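Which gripper for the rack? A talk with an automation engineer

At Alitz, a small company in Irkdale, they want a robot arm to press buttons and pull modules in equipment racks. Before they buy anything, they try it in simulation. I spoke with their automation engineer on a Tuesday, and my first question was why they did not simply test on the real arm.

"Because a real finger costs money when it breaks," she said. "In the simulator I can hit the rack 20 times before lunch, and I only lose my patience."

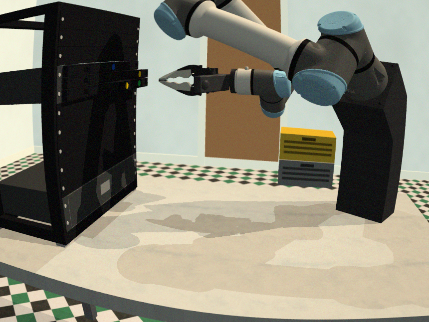
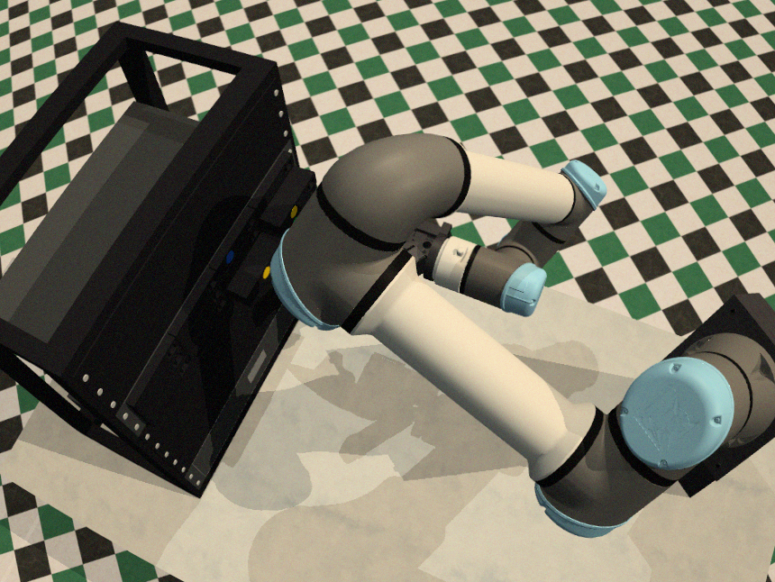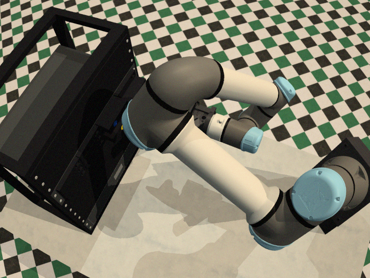

The arm and the rack in the simulator, from three views

Text: K. Jasińska, for Plellik

The team compared two grippers. The first had wide, flat pads. It held a module well, she told me, but it needed too much free space on both sides. The second has narrow fingers, and this is the one they continue with now.

"The narrow one is weaker, I will not hide it," she said. "But it can come to a small button without touching the neighbor."

The choice of camera was more difficult. A camera high above the table gives a good general picture, but in some positions the elbow stands between the camera and the front of the rack. "You look at the arm and you don't see the button," she explained. She would like to have a second camera on the wrist, although the cable then becomes a new problem.

Each gripper made 20 runs with the same controller settings. The wide one touched the rack in five of them. She does not want to give a final number for the narrow one, as the friction in the model is still not correct.

I asked when the real arm will get its fingers. "In September, if the supplier answers my mail," she said. Until then she wants to repeat all the runs with a slower approach speed.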